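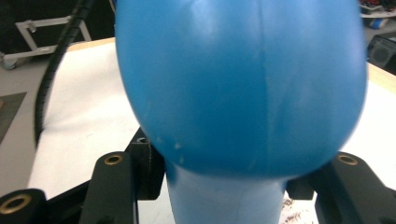
隔夜的小麦淀粉浆糊还能不能用？
隔夜的只拿来粘衬页和包角，书脊和封面一律用当天现煮的。

2019年3月26日，装订间记录

先把旧账写清楚。Pitkänen那批账册，工单749，上周上完封面压了一夜，早上取出来，前封面翘得像一片晾过头的豆腐皮。后封面倒很平。同一锅浆糊，同一卷布，同一双手，一个平一个翘，这种事最叫人恼火，要是两面都翘，至少还能怪到天气头上。

当时的处理是往前封面里侧再贴一层衬纸，想把它拉回来。拉是拉回来了，拉过了头，现在往里弯。从侧面看这本账册像是在忍笑。

今天从头查起。

纸板：Jirska的灰板，新到的一批，和十二月那批标的是同一个厚度，手感不一样，新的偏松，掰起来声音发闷。各裁一条，用湿海绵抹一道，看往哪边卷。旧板几乎不理人，新板顺着一个方向卷得很痛快。这就问出第一个问题了：裁板的时候有没有标丝缕方向？翻工单，备注栏写着“按惯例”。惯例是什么，工单没写，写工单的人（就是我）也想不起来了。

把翘的那块封面沿书沟拆开看，丝缕果然是横的。后封面是竖的。拼料的时候为了省边角，前封面那块转了个方向裁，省下来的那条边角料现在还在料架上，宽度什么都做不了。记一笔：以后拿到整张先用铅笔在背面画长箭头，每隔一掌宽画一个，裁成多小都带着箭头走。画箭头很傻，重做封面更傻。
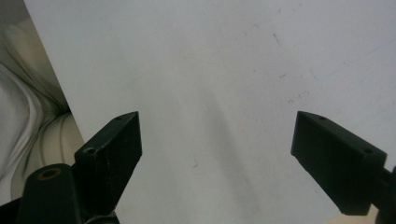
白色板面，左边是一团皱着的米白色布。

布：Firkura的书布，背面裱纸，刷浆之后膨得比较厉害。以前用的那种布刷完有充裕的时间慢慢摆位置，这种布刷完，边角马上就开始自己打卷，得赶。试了三种刷法，小样都编了号，贴在样本夹最后几页。

第一种，浆刷在布上，等它醒一会儿再上板。布已经膨开了，铺上去平，干了以后收得也最狠，板子被拽着走。

第二种，浆刷在板上，布干着铺。省心，但是正中间有一处没吃上浆，手指按下去有一点空，像地砖底下没灌实。拿骨刀来回压也没救回来，反而把布面压亮了一条。

第三种，布上薄刷，板上也薄刷，布不等，直接上。手忙脚乱，浆糊蹭到了袖口、刷子柄和样本夹的封皮，但干了以后最平。暂定用这个，刷的时候袖子卷到肘部以上，工作服上的浆糊印子洗起来跟洗粥锅是一个待遇。

三种小样的板都是竖丝缕的新板。横丝缕的没试，反正以后也不打算那么裁。等哪天料紧了又想转着裁，请先回来看这一页。

浆糊：顺便把煮法也统一一下。现在墙上贴着的方子和本子里的方子对不上，墙上的水多，本子里的水少，两张都是我的字。按本子里的来，墙上的已经撕了。煮的时候小火，一直搅，从白浊变成半透明之后不要立刻关火，再搅一阵，到提起刮刀往下挂的时候断断续续、不成线了再关。放凉，过筛。过筛这一步以前总想省，省过一次，书脊上留下一粒硬块，隔着布摸得清清楚楚，客户拿到手第一下就摸在那粒上。

放凉的时候表面盖一张湿的薄纸，贴着浆面盖，不然结皮。结了皮别搅回去，搅回去就是一锅小疙瘩，整层揭掉扔了。

隔夜的问题，答案写在最前面了，这里补一句为什么写得那么死：隔夜浆糊闻起来没毛病，看着也没毛病，刷上去也粘，只是变稀，水一多板就容易跑。书脊那种地方受力，封面那种地方显眼，都犯不着拿它去赌。剩下的装小罐，标上煮的日子，放到第三天还没用就倒掉。冰箱里那罐没标日子的已经倒了，罐子在泡。

压书机：Skidari那台，丝杠又开始叫。上油之后安静了一个上午，下午继续叫，只是调子低了一点。上压板和下压板之间右后角比别处紧，塞纸条试过，别处的能抽动，右后角的一抽就断。也就是说翘板这件事它多少也有份，不能全算在我头上，虽然大部分得算。调平要松底下那几颗螺丝，其中一颗的槽口已经被前面哪一次拧花了，得先把它弄出来再说。没调平之前，每本书压到一半掉个头再压，书之间夹毡子。

压的时间也改一下。以前是压一夜就取，现在改成：先压着换一轮吸水纸，再压过夜，取出来以后不要急着翻开，压在平板和重物底下再放着，干透再说。工单749重做以后照这个来，答应Pitkänen的交期是14天，够用，前提是我不再发明新的翘法。
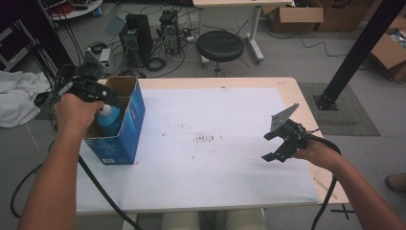 台面铺着纸，左边蓝纸盒里是带白盖的蓝瓶。

衬页：账册原来的衬页是机制纸，偏黄，边上脆了，留着，不换。新的衬页加在外侧，颜色挑接近的，别追求一模一样。上次为了配一个颜色，用茶水染了一下午，染出来每张深浅都不同，摆在一起像一排烤得不匀的饼干。Jirska有一款本来就发黄的纸，直接用它，茶留着喝。

试粘了一条，纸纹竖着，刷浆从中间往外，边上多留一点，合上书以后再裁。合书之前垫一张蜡纸，垫到沟里。蜡纸裁得比书页大一圈，不要图省事拿边角料凑，凑的那块会滑下去，衬页和书芯就结成一家了。分开它们用的是薄竹刀和一整个下午的耐心，竹刀还在，耐心正在补货。

账册内页：第211页下角有一处旧的撕口，以前有人用透明胶带粘过，胶已经发黄发硬，边上渗出一圈油印子。胶带基材轻轻一挑就起来了，剩下的胶没敢多动。油印子去不干净，也不打算去，在修复记录里照实写上。撕口用薄楮皮纸补，纸边用水线撕出毛边，别用刀裁，刀裁的边透光看过去是一道硬杠。补完上下夹无纺布和吸水纸，小重物压着。补纸的浆要调得比做封面的稀很多，用小碗单独兑，碗上贴条，免得跟封面用的搞混（搞混过，封面那次粘得像敷衍了事的邮票）。

书脊上原来的烫字只剩一半，能认出来的部分拓了一份，夹在工单袋里。新书脊要不要补字还没定，Pitkänen那边上回的意思是越像原来越好，可是原来的样子也只剩半行。我的意见是贴一张小标签了事，字用铅字印，不烫金。等回复。回复之前书脊先不上布，免得又要拆。

没弄完的：
旧板剩的那几张单独立着放，别跟新板混，用来做这本的重做封面，刚好够，裁错就没有了。
压书机的花螺丝，找合适的取出工具。
Firkura的布还剩小半卷，卷口朝上立着会积灰，横过来放，外面包一层纸。
骨刀又钝了一把，磨完边上抛光，摸着不挂布才算。
样本夹封皮上的浆糊印，干了，抠掉一层皮，就这样吧。

下午收工前又看了一眼小样，第三种还是平的。第二种那块空的地方鼓起来了一点，像是在提醒我别忘了它。已经在旁边用红笔写了“勿用”。明天早上先煮浆，再裁板，裁之前画箭头。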